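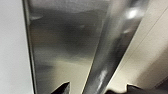

La pinza y la barra de acero, vistas desde la muñeca del brazo.

Llevo tiempo queriendo escribir sobre el brazo y siempre lo dejo, porque en Skondlow se ha convertido en uno de esos temas en los que hay que estar a favor o callarse. Trabajo allí, en la cocina que prepara los menús de tres residencias, y el brazo lleva con nosotros desde diciembre. Lo trajo una empresa llamada Letero con la promesa de quitarnos "las tareas sin valor". Abrir y cerrar puertas, meter y sacar bandejas. Eso, por lo visto, no tenía valor.

No tengo nada contra la máquina. Me fastidia el vocabulario. Cuando Rosângela Guimarães abre una cámara, mira qué falta, huele si algo va mal y de paso le dice al de al lado que se le está pegando el arroz. En la hoja de tareas todo eso figura como "apertura de puerta", 4 segundos. El brazo tarda bastante más, pero no se queja de la espalda, y ese argumento sí me lo tomo en serio: Rosângela tiene 51 años y las muñecas hechas polvo.

En la última reunión nos pusieron una diapositiva con una cifra enorme, 2.046 ciclos. Pregunté qué era un ciclo. Un intento completo, me dijeron. Pregunté si un intento completo era lo mismo que un intento que sale bien y la respuesta fue que ese dato lo estaban depurando. Sigo esperándolo.

Lo que ha cambiado de verdad es menos vistoso. Ahora hay que dejar despejado el paso delante del brazo, así que el carro de las ollas da toda la vuelta. Essam Zaki, que lleva los fogones mejor que nadie, se pasa parte de la mañana pendiente de una tableta por si salta un aviso. No le han subido el sueldo ni le han cambiado la categoría. Le dieron un curso de una tarde y un chaleco. Él dice que prefiere la tableta a fregar, y puede que tenga razón, pero antes tampoco fregaba.

También hay cosas buenas, no voy a hacerme la ciega. A las seis de la mañana se agradece cargar menos peso, y los chicos de Letero escuchan cuando les explicas por qué una bandeja no puede ir donde ellos la han dibujado. Uno tomó apuntes y todo.

Aun así, cuando se jubiló una compañera nadie ocupó su puesto, y a la pregunta de si tenía que ver con el brazo nos contestaron que son presupuestos distintos. Pedí verlos. Me han dado cita para después del inventario.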